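My Kitchen and Break Room Safety Walk-Through, With Comments
15 July 2020

I do this check twice a year at the Parkent building, once in summer and again in November, and people keep asking me for the list. So here it is, with my notes scribbled in after each item. Borrow whatever you like!

1. Extension cords and power strips
Status: needs work
The strip behind the microwave is feeding the microwave, the toaster and a phone charger. Please, please plug the microwave straight into the wall. I moved it myself last time and somebody moved it back.

2. Fire extinguisher
Status: OK
Needle in the green, pin in place, tag signed. The bracket is a little wobbly but it holds. I'd still like a longer screw in there.

3. Coffee maker and kettle
Status: OK
No frayed cords. The kettle (a Dotia, older than my car, I think) had a thick crust of scale at the bottom, so I ran vinegar through it twice and now it clicks off when it should.

4. Mugs and glasses
Status: needs work
I ran a finger around every rim and pulled the chipped ones. A chip you can barely see will cut a lip just fine. Don't glue handles back on, either - glue and hot coffee don't get along, and I've got the stained pants to prove it. 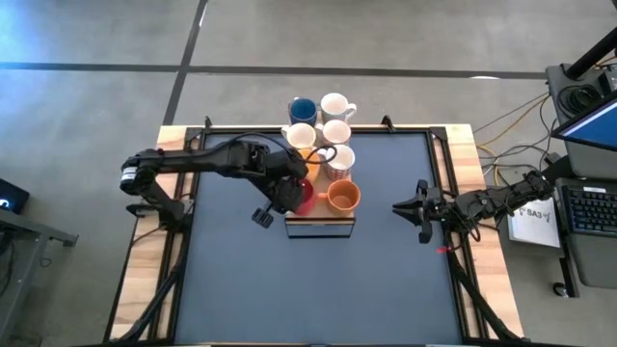
5. Shelves and cabinets
Status: needs work
The top shelf over the sink is sagging in the middle. I took the big serving platters down and put them in the bottom cabinet, where heavy stuff belongs anyway. The Barros step stool has all its rubber feet, hooray.

6. Floors
Status: OK, mostly
One curled mat corner by the fridge. I taped it for now, but it wants replacing before the wet weather starts and everybody tracks in mud.

7. First aid kit
Status: needs work
We're down to 12 bandages and the burn gel is expired. I've put a new box on the Honwood order, along with tweezers (where do the tweezers go?).

8. Smoke alarm
Status: OK
Pushed the button, scared myself, wrote the date on the new battery.

9. Fridge
Status: OK
Holding at 38 degrees. I tossed an unlabeled tub of something gray - if it was yours, I'm sorry, but not very.

Still open: items 1, 4, 5 and 7. I've set aside almost $200 for the shelf and the mat, and I'll recheck all four once the order comes in.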